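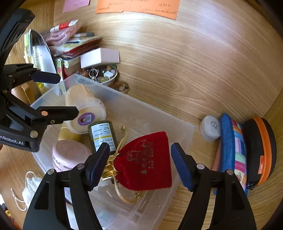
Gift wrapping is older than most of the goods we now put inside it, and this week's notes deal with it as a form of packaging in its own right. In the first half of the module we looked at packaging that protects: the crate, the sack, the tin. A gift wrapper may protect very little. Its main work is to say that the thing inside has been chosen for someone, and it says so through cloth, colour, a mark or some writing, and the way it closes. A red velvet drawstring pouch with gold Chinese characters and a ruffle of shiny gold at the neck does all of this before anyone has loosened the string. Keep those four headings in mind (cloth, colour, mark, closure), as they are the ones you will use in the written exercise.

Home | Modules | Reading lists | Week 6 | Previous | Next

Week 6. Wrapping, bags and boxes: how a gift is presented

1. Cloth before paper

For a long time cloth was the usual wrapper in many parts of the world. In Japan the square cloth called furoshiki was used for carrying all sorts of goods and is still used for gifts. In Korea the bojagi did similar work, and the patchwork ones were often made at home from leftover pieces. In both cases the cloth could be given back or used again. This matters when we compare it with printed paper, which is normally torn and thrown away.

Paper wrapping has its own long history in China, where paper was used for padding and wrapping well before it was common as a writing surface elsewhere. Money given in an envelope belongs to the same family of habits. The red envelope at New Year and at weddings is the case most of you will know. The colour stands for good fortune, and a white envelope would be the wrong choice at the same event, as white is linked with funerals.

In Britain, plain tissue and brown paper were the normal shop wrappings through the nineteenth century. Decorated paper made for gifts came in slowly and became cheap only in the twentieth. Sticky tape changed the work a great deal. Before it, parcels were held with string, ribbon or sealing wax, and the person wrapping had to know how to fold.

2. Closures

There are 2 broad groups, and you should be able to place any wrapper in one of them.

Closures that must be broken: glued paper, wax, tape, a sewn seam. Once opened, the wrapper shows that it has been opened.

Closures that can be done up again: a knot, a drawstring, a lid, a buckle. The wrapper may go on to be used as a container for the same thing or for something else.

The drawstring is among the simplest of the second group. It needs a channel or a row of holes near the mouth and a cord run through it. When the cord is pulled the cloth gathers, and a stiff or shiny trim above the cord will stand out as a frill. Jewellers, tea sellers and makers of wedding favours all use drawstring bags. They store flat, take objects of uneven shape and need no skill to close.

Fouad Zein makes a useful point in the second reading: people often keep the bag longer than the gift. He spoke to households in Zurside about what was in their drawers, and found soft pouches holding buttons, spare keys, foreign coins and single earrings. Very few could say what had first come in them. We will come back to this under section 4.

3. Pile fabrics and print

Velvet is a pile fabric, meaning that short threads stand up from the woven ground. It was costly when made in silk on hand looms, and the look of cost has stayed with it although most velvet for small bags is now polyester. The pile takes colour deeply. It is harder to print on than flat cloth because the ink or foil has to sit on the tips of the threads.

Gold print on velvet is often done with heated foil. A plate presses the pile down and the foil sticks where it has been pressed. The result is bright when new, but it wears with handling. Look out for this when you date or grade an object — worn gold may show heavy use, or it may only show a poor first pressing, and you can't always tell which from the surface alone.

Embroidery lasts longer and costs more. Woven labels come somewhere between the two.

4. Case study: the Masson counter

Masson was a family sweet shop in Matutstead. Didier and Monique Tanguy ran it for many years and kept their order books, which they have let us copy. In the books, the wrappings are listed apart from the sweets, with their own prices. One July order is for 200 small cloth bags, to be filled with sugared almonds for weddings. A later one is for 80, in a better cloth, and the price for each bag is higher than the price of the almonds that went into it.

Monique Tanguy's remark on this is worth having in full: "They came in with a bit of the bridesmaid's dress and asked us to match it. The almonds they took as they came."

Évan Renaud treats the Masson books as evidence that the wrapper had become the gift. Corina Bălan disagrees. In her view the customers were paying for the wrapper as part of the wedding, in the same way as flowers or printed cards, and the almonds still had to be there and still had to be good. Read both before the seminar. Renaud's piece is short. Bălan's is longer, and you may leave out the part on taxes.

5. Written exercise

Choose one gift wrapper you can handle in person. A shop's plain carrier bag doesn't count, but a branded one with ribbon handles does. Write 2 pages under the four headings given at the start. State what you know about where it came from, and mark clearly anything you are guessing. If there is writing on it in a language you don't read, ask someone who does, and name them in your notes.

Those who would like an object lent to them can choose one from the Mamanside boxes in the study room. Please put the tissue back as you found it and sign the sheet inside the lid.

Next week: tins and their second lives. Bring one if you have one.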